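Minutes, Umisow Reading Group on Environmental Health
Approved with two corrections at the following meeting

Chair and minutes: Eftychia Athanasiadis
Subject: the Drakos well water study and what, if anything, we should say about it in public

1. Previous minutes

Accepted. The line saying the group "welcomed" the Eser filter data was changed to "received." Several members did not recall welcoming it.

2. Drakos study, first reading

The chair summarized the paper. It follows adults on private wells in one river valley and reports that those with higher manganese in their water scored worse on a memory test. The press summary says manganese "slows the mind." The paper does not say this. It reports an association at one point in time, with one water sample per household, taken in November.

Members had trouble with the single sample. Well levels move with rainfall and with how hard the pump is worked, and a reading from one month was treated as a stand-in for years of drinking. The authors give this one sentence in the limitations section.

The study mailed 1000 invitations and ended up with 200 participants. There is no table comparing those who took part with those who did not. People already worried about their water, or about their memory, may have been quicker to sign up. The chair said she would want that table before she repeated any of the findings to a neighbor. 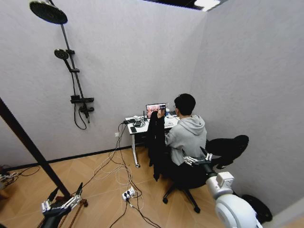
Did the authors adjust for lead in the same wells?

They adjusted for lead in water only. Old paint, old plumbing and past jobs were left out, and blood lead was never measured. The meeting felt this was a large hole in a paper about metals and memory, and asked that it be the first point in any comment we send.

It was also noted that education was recorded as "finished high school" or "did not." That is a blunt tool for a test that leans on vocabulary.

3. Memimon test

The memory score comes from Memimon, a tablet test taken at home. One member tried the practice version and got two quite different scores on the same afternoon. The chair pointed out that one person's afternoon is not evidence either, and that we should hold ourselves to the standard we want from Drakos. Agreed. We still don't know how stable the score is over repeated tries, and the paper cites only the test's own manual.

Action: chair to write to the authors and ask for the repeat-test figures. No date set for a reply, as our last letter to a study team went unanswered.

4. Eser filters

Eser has offered the group 13 under-sink filters for a "community trial." Discussion was long. Those in favor said residents would get cleaner water out of it whatever we learned. Those against said that 13 households with no comparison group would teach us nothing, and that our name would end up in a brochure.

The chair asked whether the filters are certified for manganese or only for taste and odor. The leaflet does not say. A motion to accept the filters failed. A motion to ask for the certification papers and look at the matter again passed, with 3 members abstaining.

5. Public statement

A draft headed "Is Your Well Hurting Your Brain?" was withdrawn by its author after comments. The replacement wording, agreed in the room and attached in full below, is to go on the Umisow page and nowhere else until the authors have had a chance to answer.

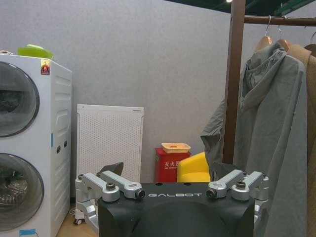
UMISOW, 30 January 2018. A recent study reports a link between manganese in private wells and lower scores on a memory test. The study cannot show that the water caused the lower scores. Each well was tested once, other sources of lead were not considered, and most of the people invited did not take part.

Private wells should be tested on a regular basis in any case, and the results kept. Anyone with a high reading, or with an infant drinking formula made from well water, should talk to the local health department. We do not recommend any brand of filter.

6. Other business

The request to rename the group was put off again. The shared folder still holds two versions of the lead reading list and the older one is to be deleted.

Next paper: to be chosen by email. Members are asked to send the full text and not the press release.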